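Black clothes and how to keep them that way

The wardrobe of the average hospitality worker in Coughlan is mostly black. So is that of the stagehands, the hairdressers and half the office staff on the Ovside tram line. Black hides stains and goes with everything, but it fades faster than people expect, and a faded black shirt next to a new pair of black trousers looks worse than two colours that were never meant to match.

Most fading happens in the wash. Cotton takes dye well but gives some of it up each time, and the rubbing inside the drum roughens the surface of the fibres so they scatter light and look grey. Turning things inside out helps with the second problem. Cold water helps with the first.

At Nokunden, a commercial laundry that handles uniforms for 15 restaurants and two theatres, the black load is kept apart from navy and charcoal. The staff there process 1,797 pieces in an ordinary week, and 257 of those are aprons. Aprons are the hardest. They come in with oil on them and need warm water, so they fade first and are replaced first.

Detergent is the next question. Powders often contain bleaching agents and optical brighteners, which are made for whites. A liquid labelled for darks leaves them out. Use less than the cap suggests - too much soap doesn't rinse away, and it dries as a pale film that is easily mistaken for fading. A second rinse will sometimes bring a grey jumper back without anything else being done to it.

Sunlight is hard on black dye, particularly in an Australian summer. Dry in the shade, inside out, and bring things in once they are dry. A shirt left on the line all weekend will show it across the shoulders.

Folding matters less for colour than for wear, although garments kept on a shelf near a window can fade along the crease.

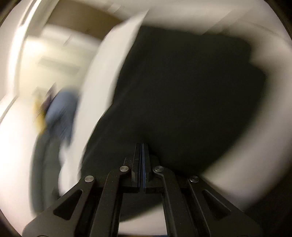 A folded black garment, with a white one lying along its edge.

When a piece has faded past saving, dye is worth a try on cotton, linen and viscose. Polyester needs a different product and a lot more heat, and polyester stitching on a cotton shirt will usually stay its old colour. The Drovix repair workshop ran a dye day last September and put 168 items through its vats, most of them jeans. Weigh the garment dry before buying dye, and wash it alone the first few times afterwards.

We use cookies to improve your experience on this site. By continuing to browse, you agree to our use of cookies. Accept | Manage preferences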